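Workshop notebook, Brutcombe conservation bench
29/03/2024

Subject: Gurnport harbor ledgers, paste trials

The wheat starch paste prepared in February was discarded this morning. A faint sour odor was noted on opening the jar, and the surface had begun to separate. A fresh batch was cooked at the usual ratio, strained twice, and left covered for 48 hours before use on test strips.

Of the six ledgers received from Gurnport, five have sound sewing and require only spine lining. The remaining volume has lost its lower board and shows old animal glue along the joint. Poultices should be applied in short sections, and the leather is not to be wetted beyond the turn-in. 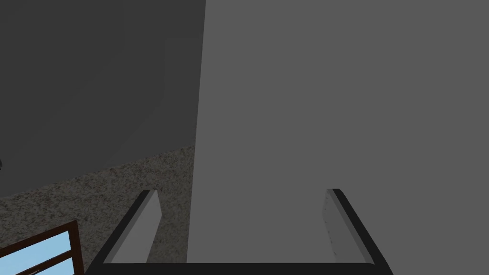

Lining tissue remains on order from Hajji. The present roll is sufficient for the five sound volumes, provided that offcuts are kept for corner repairs. Colleagues are asked to mark grain direction in pencil on every piece cut.

The Grorkura inventory lists 3,000 loose sheets from the same office. Surface cleaning of these has not been scheduled. The sheets are to stay in their existing folders, in the order received, until the ledgers have been returned.

Outstanding: recheck pH of the rinse water; replace the blotters in the small press.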